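Mitdale digital kitchen scale - three weeks in

I bake two loaves a week and my old scale died in the middle of one, so I bought the Mitdale on the strength of a lot of five-star reviews. I suspect most of them were written the day it arrived.

The claim on the box is accuracy to the gram up to 3000 g. For flour, fine. For salt and yeast I don't believe it. I added salt a pinch at a time and the display sat on zero, then jumped to 4. Tip the same salt in all at once and you get 11. My neighbour Delyth Landeg has the older model and hers does much the same.
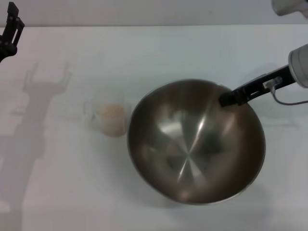
The other thing is the auto-off. It shuts down after 15 seconds without a change in weight, and the tare goes with it. If you stop to open a new bag of flour, you start again. The manual says this can be adjusted by holding the unit button. I have held the unit button - a lot - and it changes to ounces.

It is easy to wipe clean and slim enough to stand behind the bread bin. The "professional grade" on the packaging means nothing that I can find.

I'd pay half the price for it. If you only weigh flour and sugar, you'll probably get on with it. I'm sending mine back in November, before the returns period runs out, and looking for a second-hand one with a dial.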